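[gripper-users] Re: Re: pad choice for hand-held gripper, ribbed vs. smooth

From: Hui-mei Poon
To: gripper-users list
Subject: Re: Re: pad choice for hand-held gripper, ribbed vs. smooth

Hello all,

I return to this thread from June, I am sorry that my reply took so long. We wanted to finish the comparison with both pad sets before I write something, and the second set of smooth pads was delayed at the supplier.

First I quote the question again, for those who joined the list after it.

> We are building two hand-held grippers with the camera on the tool, and
> must decide on the finger pads before we order for the whole group. Our
> supplier Munteanu offers a smooth silicone pad and a ribbed one. The
> ribbed one looks better to me for cables and for soft packs, but a
> colleague is afraid that the ribs will leave marks on paper boxes, and
> that a strong color near the lens will disturb the automatic white
> balance. Has anybody used both with the same camera? I also would like
> to hear which controller you use for logging the opening width. We
> have the Govov board now and are not happy with the clock.
>
> Many thanks in advance for any experience,
> Lolorden workshop

Our setup: two identical hand-held grippers, printed housings, parallel fingers, camera above the hand looking forward between the fingers. One tool got the smooth pads and the other got the ribbed pads, and after the first half we exchanged the pads between the tools, so that a difference in the printing would not be taken for a difference in the pads. In total we kept 2811 grasps, after throwing away those where the logging had a gap. A grasp was counted as failed if the object fell or turned in the fingers so much that the operator had to put it down and take it again.

Now to the points in the question.

1. Cables. The ribbed pad is clearly better. With the smooth pad a thin charging cable tends to roll out to the side when the fingers close, above all if you take the loop at only one place. With the ribbed pad the cable finds a place between two ribs and stays there. You should mount the pads so that the ribs of left and right are facing each other and not shifted. We had them shifted on one tool in the beginning and a thin cable was held very badly.

2. Soft packs (wet wipes, snack bags). Small difference. The operators liked the ribbed pad more, but in the numbers I can not defend this. What matters much more is how far you close. Our people learned in a short time to stop earlier.

3. Paper boxes and cartons. Your colleague is right, in part. On the thin white gift boxes we have seen light parallel marks after many grasps with the ribbed pad at full closing. On normal cartons nothing. If your boxes must stay nice, take the smooth pad or limit the force.

4. Small hard objects with flat sides, such as chargers and adapters. Here the smooth pad was a little better than I expected before. It has more contact surface and the object does not tilt. With the ribbed pad a small block can sit on one rib only and then it turns around it. It happens seldom, but when it happens the grasp is lost.

5. Dust. The smooth pad must be cleaned often, we wiped it after every session. The ribbed pad keeps working when it is dusty, but the dirt stays in the grooves and you need a brush. After 1000 grasps on one ribbed pair we saw no wear that would worry me. On the smooth pair the lower corner started to come off from the finger, but I think that this was our glue.

About the color. We ordered magenta for the ribbed pads because we want to segment the fingers in the picture, and it is a color that our usual objects do not have. I was also afraid for the white balance. With automatic white balance the objects became a bit greenish in the moments when the fingers were closed and near to the lens. With fixed white balance the problem is gone. So please fix it, and fix the exposure too, if your camera permits it. In a hall with big windows a fixed exposure is not comfortable, I know. We set it new at the start of each session, and again if the sun changed much.

I put one view from the ribbed tool here, so that you can judge how much of the picture the pads and the housing take away.

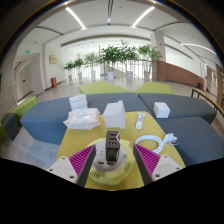 View from the tool camera, ribbed magenta pads, with the USB charger between the fingers.

The two beige housings take the lower corners. In our next version we want to make them lower by 6 mm, which costs us one screw position but gives back some of the table near to the operator. If somebody has already done this with a similar housing, I would be glad to hear if the finger guide became weaker.

About the controller. We started also with the Govov board and had the same trouble with the clock - our board drifted against the camera during long recordings, and we had to correct it afterwards with a clap of the fingers at the start and at the end. Now we use the small controller from Tudotell, firmware 7, which takes the trigger from the camera. The opening width is logged with each picture and we do not correct anything anymore. The connector is not so good, it goes loose if the cable is pulled to the side, so please make a strain relief. The Govov board is cheaper and for short recordings I would still use it.

So if I had to order today for one group with mixed household objects, I would take the ribbed pads for all tools and keep one pair of smooth pads in the drawer for the days with delicate boxes. The change takes a few minutes if you screw the pads on a small carrier plate and do not glue them directly to the finger, as we did in the first version.

I can send the drawing of the carrier plate and the table with failed grasps for each object type. Please write to me directly and not to the list, the list server refuses my attachments.

One question back to Lolorden: which hardness did Munteanu offer you for the smooth pad? Ours came without any marking on the bag, and I would like to write it in our notes.

With kind regards,
Hui-mei Poon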